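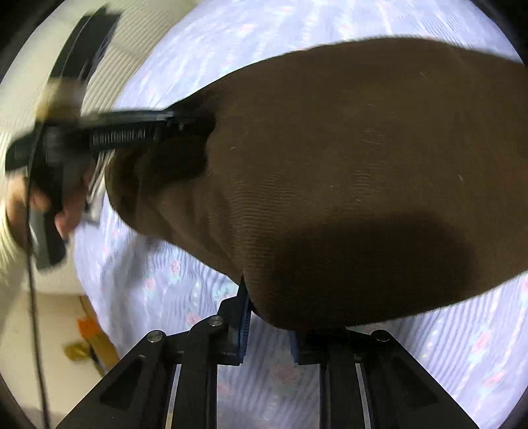
**Dremotby, 6 October 2022**

# Bring us your jumpers! The Gevenby Knitwear Swap is back, and it's bigger

Well, we're doing it again! After a very busy first go in January, the Gevenby Knitwear Swap opens its doors for a second winter, and I'm so pleased to be the one writing to tell you. I'm Snežana Vasić, I run the swap, and I've spent most of this week up to my elbows in wool (I have fluff on everything I own, including the toast).

If you missed us last time, it works like this. You bring in the jumpers, cardigans and knitted bits you don't wear any more, we give you a token for each one, and you take home something from the shelves that you'll wear. No tokens? You can buy instead, and everything is priced at 15 or under, in pounds, with plenty for a good deal less. The money pays the rent on the hall and keeps us in tissue paper and moth traps.

In January we took in 800 pieces over a single weekend. I had planned for 300! We ran out of shelf by lunchtime on the first day and ended up stacking scarves on the piano. By the time we closed for the summer the running total had reached 2312, and I can tell you that every one of those was folded by hand, a fair few of them by me.

## What's new this winter

The big news is the shelving. Grgić, the joinery on Mill Lane, has built us a whole wall of deep, open shelves, wide enough for a chunky jumper folded in thirds with no sleeve hanging out. I could cry. Last winter we used fruit crates, and anyone who snagged a cuff on one has my apologies.

We've also got a proper folding table now, at a height that doesn't ruin your back. Gendon, who run the laundrette next to the chemist, are letting us use two of their machines on the quiet mornings, so anything that arrives a bit whiffy can be freshened up before it goes out. I should say we'd still much prefer it clean!

And there'll be a mending corner. Bring your holey elbows and your dropped stitches, sit down with a cup of tea, and we'll show you how to put them right. Darning needles and odd ends of yarn are free to use. Brown we have in enormous quantities - greens and reds are always wanted, so if you've half a ball left at the bottom of a bag, please send it our way.

## Folding, since everyone asks

I had more questions about folding last winter than about anything else, so I'll put it in writing.

Fine ribbed knits are the easy ones. Lay the jumper face down, smooth it out with flat hands, bring one side in to the middle with the sleeve turned down along it, and do the same with the other. Then fold up from the hem, in half for a thin one or in thirds if your shelf is shallow. Don't press it flat. A thick knit wants to puff up at the fold and you should let it, otherwise you get a hard crease across the tummy that takes days to drop out.

When you pick up a folded jumper, get underneath it. So many people lift from the top by one layer, and the whole thing slithers open and you're back to the beginning. Support it from below, steady the side with your other hand, and carry it to the shelf like a cake.

Please don't hang heavy knits! I know it's tempting. The shoulders grow little ears and the body gets longer every week. Cardigans are the worst for it.

As for lint, a few pale specks on a dark jumper don't bother us in the least. We go over everything with a clothes brush before it's put out. Bobbles are fine too. We've got combs for those, and I find de-bobbling very soothing after supper with the radio on.

## What we'd love, and what we can't take

Yes please to:

- jumpers, cardigans and tank tops in any size, children's included
- scarves, hats, shawls and gloves (both of them, if you can)
- knitted blankets, even patched ones
- leftover yarn, needles and old patterns

Sorry, but no to:

- anything with live moth. Pop it in the freezer for a fortnight first, sealed in a bag, and then give it a good shake outdoors
- felted or shrunken knits, unless you mark the bag "craft", in which case they go to the mending corner to be cut up for patches
- coats. We haven't the room, and I've been very firm with myself on this

If you're dropping off more than one bag, a note on each saying what's inside saves us a lot of rummaging. "Mixed, mostly big" is quite enough.

## Coming along

We're in the lower hall at Gevenby, through the green door at the side and down the ramp. Drop-off starts this Saturday at ten, and the swap itself opens a week later at the same time. After that we'll be open every Saturday morning until the clocks change in spring, with a break over Christmas. There's parking behind the hall, though it fills up quickly, and the Dremotby bus stops right outside.

"I came in for a scarf and went home with three jumpers and a tea cosy," one of our January visitors wrote in the guest book, and I've had that page pinned up over my desk ever since. I'm hoping for a lot more of that. The tea cosy was one of mine, by the way, and I do slightly miss it.

If you'd like to help with sorting, come to the green door any weekday afternoon from two. You don't need to know how to knit. You do need to be happy standing up, and to not mind a bit of fluff.

**For the press:** reporters and photographers are very welcome on drop-off day, and I'm glad to talk at any length you like about wool. Ring the hall and ask for Snežana, or leave a note at the Gendon counter, where they'll pass it on to me the same day.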